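Slanina Reentry Housing Program
Progress report to the Ala Fund, second quarter

Status: on schedule, with one item delayed

Intake and placement
The program received 41 referrals from the county jail and the Morkel work-release center during the quarter. Of these, 22 people were placed in supervised housing. The remaining referrals are pending a records check or were returned to the referring officer as incomplete. Median time from referral to decision fell in May and held steady in June.

Health screening
Screening on arrival is now standard at both houses. Results go to the parole office by noon on the next working day. The contract nurse covers Monday intake only, so later arrivals are screened at the Bultier clinic. 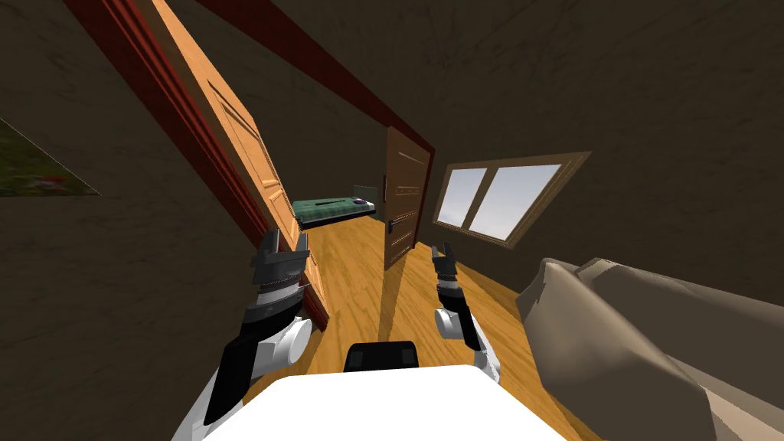
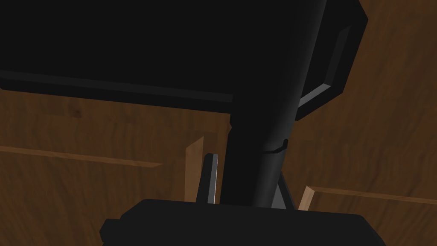
Simulated views, robot arm visible in both.

Budget
Spending on bus passes and identity documents came to $3978, almost all of it for replacement birth certificates and state ID cards. The line is under budget. We request approval to carry the balance into the third quarter.

Delayed item
The data-sharing agreement with the parole office is unsigned. Legal review returned 2 changes to the section on record retention. Until it is signed, staff enter release dates by hand from the weekly list.

Next quarter
Sign the data-sharing agreement. Extend nurse coverage to a second intake day. Submit the revised referral form to Morkel for use from August.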